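手持夹爪采集与策略回放 现场点检表(附意见)

阅读时间:约6分钟

项目:Morside 床面整理任务,第二轮
点检:菅原 Hinata Sugawara
复核:Kazue Kuroda(上午),Renji Tsuji(下午补)
月份:4月
标记:√ 通过 / △ 带条件通过 / × 不通过,停

先说结论,赶时间的看这段就行。本轮可以继续采,回放那边先别开高速档。× 有一项,在第三部分,当场已处理,还要补记录。△ 的下次点检前要关掉,别又拖到下一轮。

一、夹爪本体

1.1 指尖螺钉,左右都要拧一遍 —— √
意见:用扭力起子,别用手感。上一轮Aoki反映指尖有松动,标定跟着漂,那批数据后来单独标了记号,没进训练集。

1.2 指尖闭合后对中 —— √
意见:闭合看一次,夹薄布再看一次。两次都正才算。

1.3 指面磨损 —— △
意见:右指比左指磨得快,薄布料偶尔打滑。可以用,备件已向 Noguchi 订,到货马上换,换完必须重标定。不重标定就接着采的,整段作废。

1.4 握把、扳机回弹 —— √
意见:无。

1.5 相机固定、镜头清洁 —— √
意见:镜头布用完放回盒子,上午找了半天。

二、床面与物品

2.1 床垫罩平整、边角压住 —— √
意见:小褶皱不用管,罩子整体滑动要停下来重铺。策略对罩子滑动很敏感,Kuroda做过对比,罩子固定的情况下叠衣成功率明显高,具体数看附件二。

2.2 起始摆放随机化 —— △
意见:执行了,但随机得不够。抽看下来衣物总是落在差不多的位置,操作员习惯问题。以后按 Wirkex 生成的摆放卡来,抽到哪张摆哪张,不许换。

2.3 每段物品清单与实物一致 —— √
意见:包、衣物、袋子类都核过。袋子请统一写“塑料袋”,不要一会儿“包装”一会儿“购物袋”,语言标注那边会当成三种东西。

2.4 带绳、带环物品的缠绕风险 —— △
意见:背包带、提手容易挂指尖。人手采的时候手腕一转就脱了,机器人回放不会转,会硬拉。这类片段单独打标签“绳带”,回放力限调低一档。

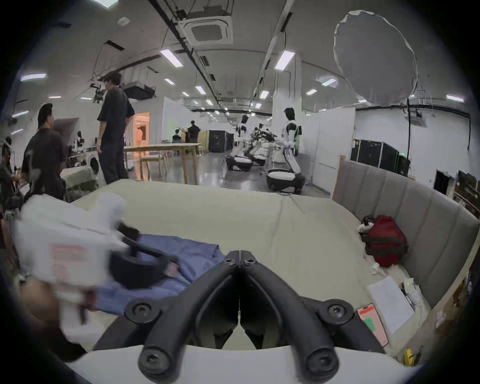
2.5 双手分工 —— √
意见:本轮的规定是夹爪做主动作,空手只做辅助。空手帮得太多的片段对单臂策略没有用,Hoshino 建议直接按空手接触时长过滤,门槛定 15 帧以上就转入“双手”子集。先照这个来,过滤掉的不要删。

2.6 私人物品、屏幕内容 —— △
意见:手机、纸张这类进入视野的,上传前过一遍脱敏。脱敏脚本现在只处理人脸,屏幕和文字要人工看。Tsuji 在改,改好之前人工这步不能省。

三、人员与活动范围

3.1 采集区与机器人区分开 —— ×
意见:下午回放测试时地面隔离线没有贴完,有人从两区之间穿过去。当时机器人在低速档,没有接触,但还是不通过。已叫停,贴完再开。请当班的把经过写成记录交给 Kuroda,今天内。

3.2 急停按钮可达、逐台按过 —— √
意见:每台都按,按完要看底盘和手臂是不是都断了使能。只看手臂不算。

3.3 回放时床边不站人 —— △
意见:基本做到。有一次有人过去捡掉下来的衣服,没喊停。规矩再说一遍:东西掉了先喊停,再捡。

3.4 灯架、线缆固定 —— √
意见:灯架底脚压了沙袋。过道的线走线槽,临时拉的线当天收。

3.5 电池充电有人看 —— √
意见:无。

四、数据与结果核对

4.1 本轮片段数 —— √
意见:计划 300 段,已采完。抽检 56 段,合格的进 Brimano 服务器主目录,不合格的进 hold 目录。不要混,混了很难挑。

4.2 时间同步 —— √
意见:夹爪开合与画面对齐,拍手法验过。偏了要从头查,不要事后手动平移。

4.3 轨迹重建丢失 —— △
意见:快速转向的时候丢得多,床面颜色太素也有影响,特征点少。试过在床头一侧多留些有纹理的物品,丢失减少。这个算不算改变实验条件,要在方法里写清楚,Aoki负责。

4.4 回放对照组 —— √
意见:同一批起始摆放,两个策略各跑 42 次。只用夹爪数据训的那个,叠衣接近遥操作数据训的,拿袋子差一截。差在哪还没有定论,我倾向于是袋子变形太大,Tsuji 认为是力的信息没记下来。都先写进报告,不要只写一个。

4.5 失败案例留存 —— △
意见:留了,但有几段没写失败原因。“没夹住”不算原因。是位置偏、是打滑、还是提前松开,选一个。看不出来就写看不出来。

五、待办

- 隔离线补贴,贴完由复核人签字 —— 当班
- 3.1 经过记录 —— 当班,今天
- 右指指面更换加重标定 —— Sugawara
- 摆放卡打印,放采集台抽屉 —— Hoshino
- 脱敏脚本加屏幕和文字 —— Tsuji
- 4.3 方法说明 —— Aoki
- 失败原因补填 —— 谁采的谁填

复核意见(Kuroda):同意。3.1 没关之前不开回放,低速也不开。2.4 的力限改了以后要重跑对照,不然前后不能比。

复核意见(Tsuji):同意。4.4 那句“差一截”请在正式稿里换成数字。另外 2.5 的门槛我觉的偏严,先用,下轮再看。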